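Why does a sunny room get so hot?

Have you ever walked into a room on a summer afternoon and thought, wow, it's like an oven in here? Nobody had switched on a heater. The windows were shut. So where did all that heat come from?

I wondered about this when I was a kid, because my bedroom in Conville faced the afternoon sun and I used to lie on the floor trying to find a cool patch. (Under the bed was best. Dusty, though.) So let's find out what was going on in my bedroom, and maybe in yours too!

Light goes in

Sunlight travels a very long way to reach your window, and when it gets there it goes pretty much straight through the glass. You know that already, or you wouldn't be able to see outside.

Then it lands on something. It might be the carpet, your bed, a pile of comics or a sleeping cat. Some of the light bounces off again, and that's the part your eyes use to see the cat. The rest gets soaked up. Scientists say it's absorbed. And when a thing absorbs light, it warms up.

Try touching a patch of floor that the sun has been shining on, then a patch in the shade. Same floor, same room, but one of them is much warmer.

Heat gets stuck

Now the warm floor starts warming the air that touches it. Warm air floats upward and cooler air slides in to take its place, and then that air gets warmed too. Round and round it goes, until the whole room is toasty.

The warm floor also gives off a kind of light that you can't see, called infrared. You can feel it, though. It's what warms your face when you sit near a campfire. Ordinary window glass lets sunlight in easily, but it doesn't let this kind of infrared straight back out. The glass soaks it up instead. And with the window shut, the warm air can't drift away either. So heat keeps coming in faster than it can leave, and up goes the temperature.

A greenhouse works in much the same way, and gardeners love it. There's a big old greenhouse in Plusau that I visited one November, when it was so cold outside that my nose was running, and I had to take off my coat, my scarf and both sweaters. There were lemons growing in there!

Dark things and pale things

Color matters a lot. Dark colors absorb more light, and pale colors bounce more of it away. That's why a black T-shirt feels hotter than a white one when you're out in the sun.

You can test this yourself. You'll need:

2 cups the same size
a piece of black paper and a piece of white paper
tape
cold water
a thermometer (ask a grown-up for one that can go in water)

Wrap one cup in black paper and the other in white. Pour 200 ml of water into each. Stand them side by side on a sunny windowsill and leave them for 70 minutes. Then measure the water in both cups and write down what you get. Before you look, make a guess – which one do you think will be warmer, and by how much?

When I did mine it was a bit cloudy, so the difference was tiny. Clouds are a nuisance! Pick a bright day if you can.

Stopping the sun at the window

If sunlight is what heats the room, then the trick is to block it before it lands on your floor. Shutters on the outside of a house are the best at this, because the sunlight never gets through the glass at all. Trees are great too, and they look nicer.

Curtains help as well. The sun warms up the curtain, and some of that heat still sneaks into the room, but less than if the sun had the whole floor to shine on. A pale lining on the window side bounces some of the light back out through the glass. In winter you can do the opposite: pull the curtains wide open on sunny days and let all that free heat in, then close them when it gets dark.

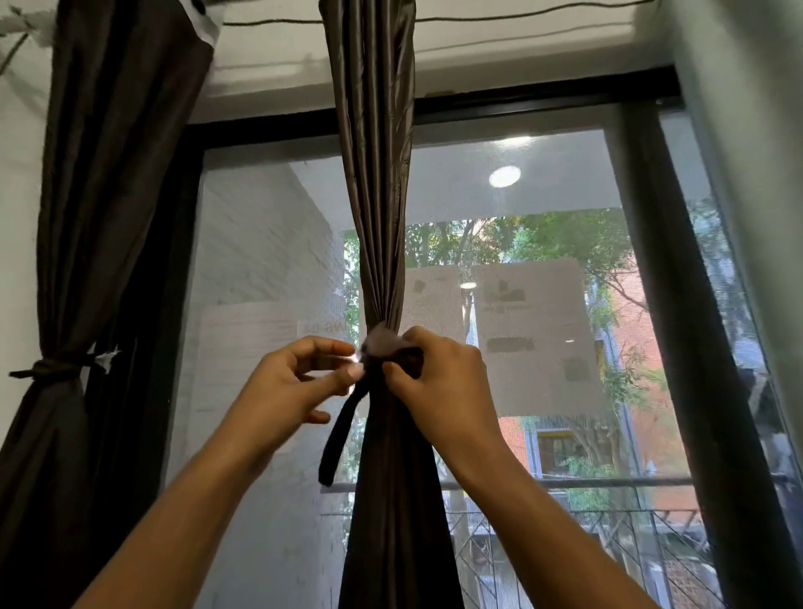 A tieback gathers a curtain in at the middle, so more light can get past.

So when should you open the window? Wait until the air outside is cooler than the air inside. On a hot day that might not be until bedtime, or even later. If you can open one window low down and another one high up, even better – the warm air slips out at the top and cool air comes in at the bottom.

One more thing to try

Put a thermometer in your room, out of the sun, and read it at 9 in the morning and again after lunch. Do it one day with the curtains open and the next day with them closed. Was the weather the same on both days? If it wasn't, you might have to do it again. Scientists have to do things again all the time.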